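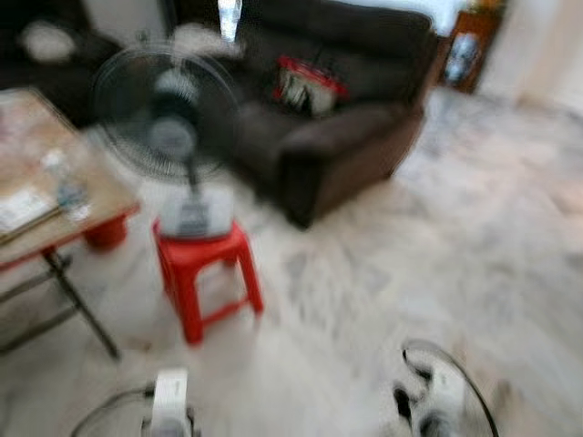
Rented flat, landlord says no air conditioning. What can I do before next summer?

Posted by Zeston, Sep 16, 2025

I rent a top floor flat with windows facing south and west. It was unbearable from June onwards and the bedroom didn't cool down until the early hours. My lease says no fixed air conditioning and nothing drilled into the window frames. I've been looking at a portable unit (the kind with a hose out of the window) but the one I like is 900 watts and I don't know what it would cost to run, or whether the hose counts as altering the window. I have a pedestal fan already. My lease comes up for renewal in April so I could ask for something in writing then. Budget is small.

Hodine

A portable unit isn't fixed, so going by what you've written it should be allowed, but read the whole lease and ask the agent by email so you have the reply. The hose goes through a fabric panel that sticks round the window opening with tape. Check the tape on a hidden bit of paint first. Mine took some off when I removed it and I had to touch it up.

For running costs, 900 watts is 0.9 of a unit for each hour it is working flat out. Multiply that by the unit price on your bill and by the hours you'd use it. A fan uses a small fraction of that.

Before you buy anything, deal with the sun. Once it has come through the glass the heat is in the room. Outside shutters work best but you won't get permission for those. Next best is a reflective blind held up with suction cups, shiny side out, put up in the morning before the sun gets round. Keep the windows on that side shut until it is cooler outside than in, then open everything. Put the fan near the window at night, facing out, and open a window on the other side of the flat if you have one. Raise it if the sill is high.

If you do go for the portable, measure the window with it open. Mine opens 39 cm and the panel only just reached. They are noisy too, and I can't sleep with it on. I run it for an hour before bed.

MacDonald

just get a bigger fan

Mastum

Agree with Hodine about the blinds. I'd also ask who looks after the loft above you. Ours had hardly any insulation and the top floor was much better once it was topped up. The landlord paid for it in the end, although it took two summers of emails. Mention it when you talk about the renewal.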